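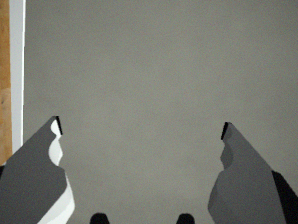
Teaching the wrist camera that a wall is just a wall

I have spent most of October looking at grey. If you read the last post you'll remember that I'd got the simulator talking to the planner and was feeling rather pleased with myself, and that I'd promised the wrist camera would be "the easy bit". Well!

For anyone new, Adach is the little bin-picking stack that I work on with Dindo Estrella and Xuelian Liang. It has a perception part (mine, mostly), a planner (Dindo's) and a pile of scripts that hold the two together and that we all pretend belong to somebody else. We do nearly everything in simulation first. The arm, the table, the bins and the cases all live in a scene called Prarnholm, named after a holiday Dindo once had and won't tell us about.

So, the wrist view. There are two fingers at the bottom of it, one either side, and they're there all the time, whatever the arm is doing. When the arm is over the table you hardly notice them. When it's pointed off at a wall they're very nearly all there is to see, and that turns out to be a horrible thing to feed to a depth filter that was tuned on nice busy views of a table full of stuff.

What my filter does (did) is take each depth image, throw away the fingers, fit the biggest flat surface it can find and call that the table. Anything sticking up out of the table is then either a thing to pick or a thing to avoid. You can see where this is going. Point the camera at a wall and the biggest flat surface is the wall. The filter was delighted with it. It was the best table it had ever seen, perfectly flat, not a gap anywhere, and it handed the planner a table standing on its end with a confidence score I'd have been proud of on a good day.

The planner then did what planners do and took it seriously. Dindo sent me a log with no message attached, only the log, and I knew.

The first fix, which was bad

My first go was a one-liner. Check the angle of the fitted plane against gravity, and if it's too steep, chuck it out. It took five minutes and I went and had lunch.

It sort of worked. We no longer got tables standing on their ends, but now whenever the camera faced a wall the filter returned nothing at all, and "nothing" in our message format means "the space in front of me is empty". I'd swapped a wall that was a table for a wall that didn't exist. Xuelian pointed this out very kindly in the review, with a question mark at the end, the way she does when she's certain.

I'd like to say I saw the proper answer straight away after that. I did not. I spent two days adding special cases. If the plane is steep and far away, do this. If the plane is steep and close, do that. If the last plane was a table and this one's a wall, keep the last one for a bit. By the end the function was longer than the rest of the file, and I couldn't have told you what it did with a ceiling.

The second fix, which is staying

What's in there now is much duller and I like it a lot. The filter no longer decides what a surface is for. It fits whatever planes it can find, labels each one with its position and tilt in the robot's base frame, and passes the lot on. A separate bit of code, which knows where the worktable ought to be, picks out the one that matches. Everything else goes to the planner as plain obstacle. If none of the planes match, the message says "I can't see the table from here", and there's a proper field for that now so it can't be mistaken for empty space.

That last field is the bit I should have written in the first place. It's one enum with three values in it: seen, not seen, not looked. The difference between the second and third matters more than I'd have guessed. "Not seen" is when the camera was facing the right way and something was in the road. "Not looked" is when it was off facing the wall. Dindo's planner treats the two quite differently – in the first case it shifts the arm a bit and tries again, and in the second it just carries on with the move and asks again at the end.

Fingers, again

The other half of the job was the finger mask. I'd been using a fixed mask, painted by hand from a single render, and it was fine so long as the gripper was wide open. Close it a bit and the fingers move out from under the mask, and suddenly there's a lump floating in front of the camera which the planner (quite rightly) doesn't want to drive into. It can't get away from it either, what with it being bolted to the arm. I watched it try for a while. It was like a dog with something stuck to its tail.

Now we render the mask from the gripper model at whatever the current opening is, then grow it by a few pixels. The fingers aren't simple shapes. The inner edges are wavy, and there are facets on the left one that come out so bright against the wall that a colour-based mask would have been easy on that side and hopeless on the other, where the finger is a grey not so very far off the background. So geometry it is. I also had to remember the two little black bumps along the bottom edge between the fingers, which my hand-painted mask had missed completely. They're tiny in the view, but they are very close to the lens as far as the depth image is concerned, and a handful of very close pixels is plenty to upset a collision checker.

Growing the mask costs us a bit of view. I tried it with no growing at all and got a faint outline of each finger left behind, like the ring a mug leaves. Tried it with a lot and started losing the near wall of the bin. The number we've settled on was picked by eye and I'll defend it until somebody finds a better one.

Then back to the table

Once the wall business was sorted I could get on with what I'd meant to be doing all along, the green bin. 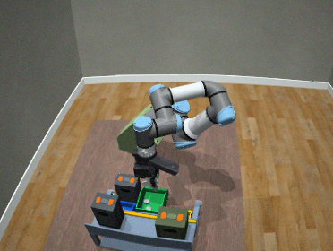

The Prarnholm scene from the overview camera, with the gripper down at the back of the green bin.

It's a more awkward layout than it looks. The bin is shallow, so reaching in isn't the trouble. The trouble is the neighbours. There are dark cases on one side and the olive one at the front right, and the lids have latches and a handle piece that stick up just enough to matter. My perception code is happy to draw one box round each case, handle and all, and then the planner sees a very tall box and takes the scenic route. If I fit the lid and the handle separately it gets far more room to work in, but then there are more shapes to check and everything slows down.

We've gone for the middle way for now. Each case gets a body box and one thin slab on top that covers latches and handle together. Dindo reckons it's ugly. It is ugly! It also plans in a time that doesn't make me go and put the kettle on.

The yellow bar was the other surprise. It runs the length of the table and goes behind the olive case, so from above it comes through as two bits with a gap, and my code thought it was two separate bars with a nice clear space in between. I've added a step that joins up pieces if they lie on the same line and the gap is filled by something solid. I'm a little nervous of that one. It'll be wrong some day, when there really are two bars, and I shall have forgotten I ever wrote it.

Some numbers, for those who like them

I ran 2,000 simulated approaches to the bin overnight with the old filter and the same 2,000 with the new one. Same random seeds, same start poses, a fair few of them beginning with the wrist camera facing a wall on purpose. With the old code the planner gave up or asked for help on 789 of them. With the new one it was 51.

Before anyone gets excited, these are approaches only. The arm gets to a pose over the bin and stops. Nothing is being picked in these runs and I've made no claims about grasping, which is Xuelian's department, and she has views on my object masks that she's saving up for me.

I had a look through the 51. A good chunk are the joint limits, nothing to do with me (hooray). The rest are mostly views where the camera can see a sliver of the table edge and a lot of something else, and the matching step can't make its mind up. I've a feeling that asking for a minimum area before it'll commit would clear most of those, but it would push some "seen" into "not seen" and I want to check what that does to the planner's retry loop first. It has a habit of shuffling back and forth if you give it half a chance.

Things still on the list

The mask renderer runs on every frame even when the gripper hasn't moved. It should cache. I know.

Shadows. The arm throws a big soft one across the mat on the floor, and while depth doesn't care a bit, the colour side does, and I've been getting odd little object proposals down there at the edge of it. I could crop to the table and be done. Xuelian would like me to work out what's going on properly, and I expect I'll crop to the table and then feel guilty.

And the replay tool needs a pause button. I've been scrubbing through logs by changing a number in a config file and restarting, which was fine for a week and has now been going on since the spring. If anyone reading has a log viewer they like, one that'll show depth and plan side by side and doesn't need a whole afternoon to install, please do leave a comment. Dindo says he has one half written, but he said that last time too.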